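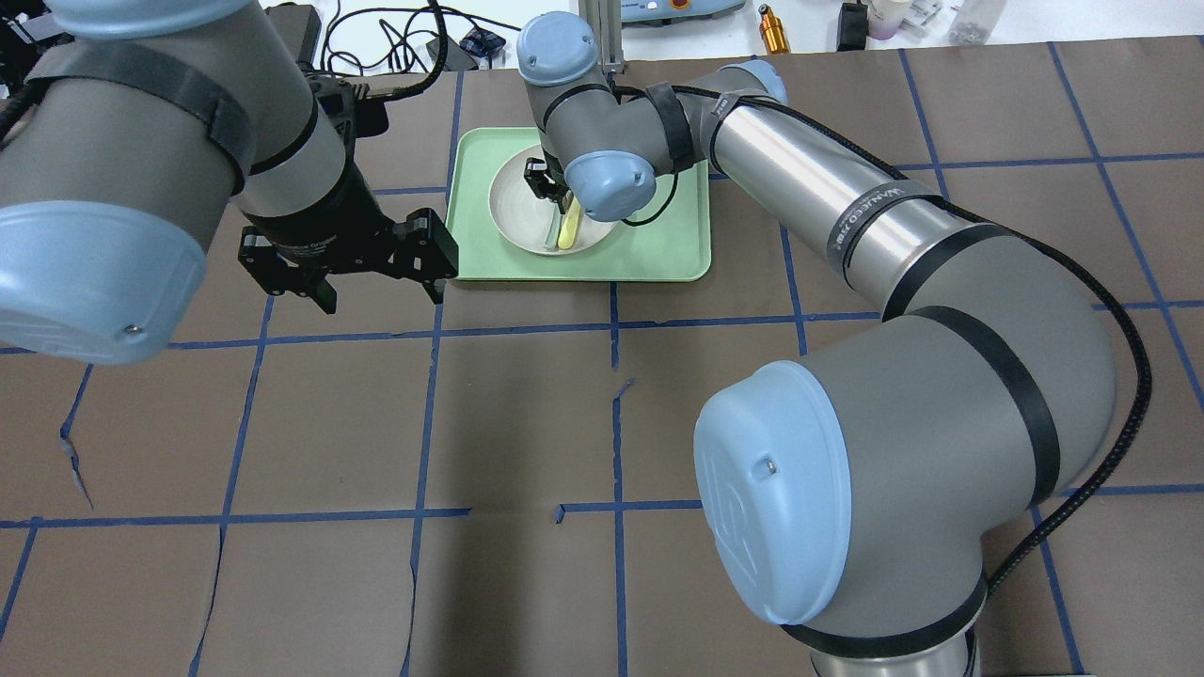

The grid should live in the software too

Most teams I know who teach two arms to handle household objects have a table with tape on it. We have one also. The lines are blue, the squares are nearly equal, and each person who joins the group asks in the first week what the squares mean to the program. The answer, for a long time, was that they mean nothing. They are for the person who puts the bowl and the tray down. The program does not know there is a grid.

I want to argue that this is a mistake, and a common one. I do not want to argue for fixed positions, or for going back to the old way of programming where each object has one correct place and the arm is blind. I worked in that way for years and I do not miss it. My complaint is smaller. We measure the world carefully with our hands, and then we throw the measurement away before it reaches the code.

Consider what happens in an ordinary recording. An operator decides that the tray goes on a certain square, with the bowl on top of it, and something long and yellow inside the bowl. One gripper goes into the bowl and the other waits beside the tray. The software saves the joint angles, the camera images and the gripper commands. It does not save which square was chosen. That was in the operator's head, perhaps on a paper sheet, and later it must be guessed from the images by another program, which we also have to write and maintain.

When I joined Hernasel we had a set of 3150 recordings of this kind. The trained policy was good in the middle of the table and poor near the left side. For many days we discussed the network. Should the image be larger, should the action steps be shorter, should we add depth? My colleague Érica Prado did something more boring. She went through 500 of the recordings by eye and wrote down the square where the tray stood. The left columns were almost absent. The operators had been told to vary the position, and they did vary it, but always within the area that was comfortable for them to reach and to see. A person who is told "put it anywhere" will not put it anywhere.

If the square had been a field in the file, this would have been one query and a coffee. It took her most of April.

I think the reason we did not have this field is cultural. In our part of robotics there is a strong feeling that the policy should learn from pixels, and that each number entered by a human is a kind of cheating. I understand this feeling, and for the input of the network I mostly share it. But a label which the policy never sees cannot help the policy to cheat. It helps the people. It tells us where we have data and where we only believe that we have data. These are two different uses of the same number, and I have heard intelligent people mix them in the same sentence.

There is a second place where the grid should exist, and that is the planner. We have two arms over one table, and their working areas overlap. A great part of our trouble was never in the grasp. It was in the moments when one arm finished its work and the other was already arriving. Our first solution was a collision checker with a detailed model of each link, the cables included as fat cylinders. It was correct and slow, and when it refused a motion, it gave a message that only its author could read. Its author had left for Stuvilard.

Aparecida Lins proposed to put a very simple layer above it. Each arm must reserve the squares it will pass over before it moves, and give them back afterwards. If the squares are taken, the arm waits. I was against this. I said that it was a railway and not a robot, that we would lose speed, and that a square on the table says nothing about the height of an elbow. On the last point I was right, and so the detailed checker remained below. On the speed I was wrong. The arms waited more often but stopped by emergency much less, and an emergency stop costs a person walking to the table. The log now says that the left arm waited for row two, column four. A student can read that and put a finger on the place.

This is for me the strongest reason. A shared vocabulary between the table and the code makes the errors speakable. When a pose is given as a matrix of sixteen numbers, the discussion goes to the one person who can see a rotation in his head. When it is given also as a square, the operator can enter the discussion, and very often she knows the answer already.

There are fair objections. Tape is not a precise instrument. It tears, it wrinkles, somebody replaces one strip and the column becomes a little wider. For this reason the square should never be the truth for the controller, and I would refuse any change that converts a square back into metres and sends it to a wrist. Also a grid belongs to one table. The colleagues at Mabula have a round one, and they laughed at me, with some justice. Their zones are drawn with a marker and have names in place of numbers. This works equally well. What matters is that the name a person says aloud is the name written in the file.

It is also true that in two years perhaps the models will be so general that coverage of a table will seem a strange worry. I have heard this in each of my previous positions. In the meantime the tool we use for recording, Wisside, has had an optional text field for notes since the first version. We now put the square there before the recording can begin, and the button stays grey until it is filled. The operators complained for two mornings. Then one of them asked if the bowl could have its own field, separate from the tray, and we added it.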